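Visit report: student manipulation project, Mabuza technical college, robotics lab

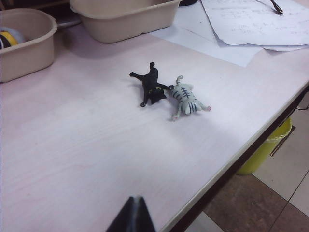
The visit took place in July, in the last stretch before the regional student competition. The project course runs for two semesters and ends with a tidy-up task: small household objects lie on a table, and the arm has to pick each one and put it in the correct tray. Objects are named by the judges at the start of the run. Teams do not know the order in advance.

The lab is on the ground floor, next to the machine shop, with a tiled floor and tables along the window side. Three teams share the room. Each has its own table and its own arm, and each has picked a different approach to the same rules. Visitors are let in at 2 p.m. and may stand at the tables as long as they keep outside the reach of the arm.

The first team, registered under the name Pirnov, works from wrist camera images only. There is no overhead camera and no depth sensor. The students record demonstrations by guiding the arm by hand, then train a policy on the recordings. At the time of the visit they had 300 demonstrations, collected over one semester. They consider this enough for the trays and the tape roll and too few for the figurines.

The figurines are two plastic cats, one black and glossy, one pale gray with dark stripes. The rules allow objects to be placed in any stable position, and lying on the back is the position the team practices most. Legs in the air give a two-finger gripper something to close on, but the legs are thin, and a grasp on a single leg lets the body swing when the arm lifts. The preferred grasp is across the torso, between the front and hind legs. The approach has to come in nearly vertical for this.

Placing the cats in contact with each other makes the task considerably harder. The policy tends to aim for the middle of the pair. The students showed a log of 19 attempts with touching objects, in which the most common failure was closing on one limb from each cat. Their current fix is a short sideways push before the grasp, which separates the two. The push costs time, and the scoring sheet subtracts points for time, so it is used only when the segmentation step reports a single blob.

Gloss is the other difficulty. The black cat reflects the ceiling lights, and the highlight moves as the wrist moves. The striped cat gives more stable features. The team tried covering the windows and found little change. They now vary the lighting on purpose during recording.

The second team uses Numetti, an open planning library maintained by former students of the college. Their table was set up with blocks and was down for most of the visit because of a joint calibration fault. From what could be seen in the log viewer, the planner is slow but repeatable. Calibration is repeated every morning with a printed target and takes long enough that the students do their paperwork during it.

The third team calls its entry Fitness, after the fitness function in its evolutionary search. Grasp candidates are scored in simulation and the best ones are sent to the arm. The simulated cats are boxes with cylinders for legs. Transfer to the real objects was weak on the tail and acceptable on the body. The students have a better mesh, but the search runs much slower with it, and they had not decided which to enter.

A few practical notes for other colleges planning a similar course:

Fingertips are printed in house and wear quickly. Each team keeps spares and records when they are changed, because a new pair shifts the grasp point slightly.

Cables are a regular source of lost time. Two teams had rerouted theirs along the forearm.

Paper notes stay on the tables during development. For scored runs the surface has to be cleared of everything except the trays and the task objects, and this is checked.

Grading is split between the written report and the competition run. The report carries more weight, and a team whose arm fails on the day can still pass with a good failure analysis.

The visit ended at 4 p.m. with a short demonstration by Pirnov. The arm was asked for the striped cat, performed the push, missed the first grasp and completed the second. The college plans to publish the course sheet and the scoring rules after the competition.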